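From: Rukhsana Afridi
To: harkoren-allotments list
Date: 20 July 2021
Subject: Re: Water butts and the standpipe rota

Guditz wrote:

> Does anyone know whether the rota from March still stands? I went down
> after work and there were three people waiting at the top standpipe and
> none at the bottom one. Also, is it all right to fill a butt from the
> tap, or is that only for rain water? I have two butts on plot 60 and
> both are down to the sludge.

The March rota still stands as far as I know. It was printed on the back of the rent letter. Even plots use the top standpipe and odd plots use the bottom one, so you are in the right queue, I'm afraid. The bottom tap has lower pressure and people drift up the hill when they get fed up with it. I timed it last week and a full can takes about 3 minutes at the bottom.

On filling butts from the tap, the tenancy rules say no hosepipe left running unattended. They don't say anything about butts. Kakakhel fills his from cans in the evening and has never been told off for it. I would do the same and leave the hose at home.

If you are down to the sludge, now is a good time to clean them out. Tip the butt over, scrub the inside with a stiff brush and plain water, and put the sludge on the compost. Check the tap washer while it is empty. Mine had perished and I had been losing water down the back since spring without noticing. The washers are the ordinary half inch kind.

Other things that have helped on my plot this month: grass clippings round the beans, laid on after watering; sunk bottles next to the courgettes; and giving up on the second sowing of lettuce, which bolted anyway. The potatoes I have left alone. Kiren says hers are already dying back and she is going to lift them early.

I still have some spare leek seedlings if anyone wants them. They are in the trays by the gate of 134, on the shady side. Take what you need and leave the trays.

One last bit for those who asked off list. The spare room is still going for anyone's visitors over the show weekend. Wide mattress, clean sheet on, no charge, but please bring your own pillow. It is up one flight of stairs and I have a cat.

Rukhsana
Plot 134
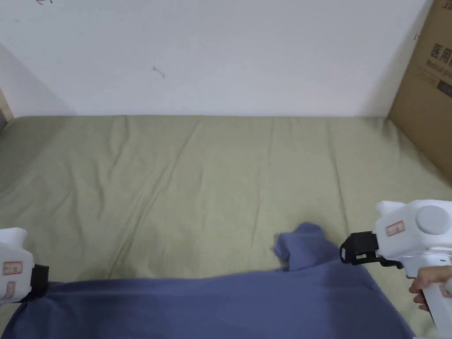

The spare room, green sheet on. Wall could do with a wipe.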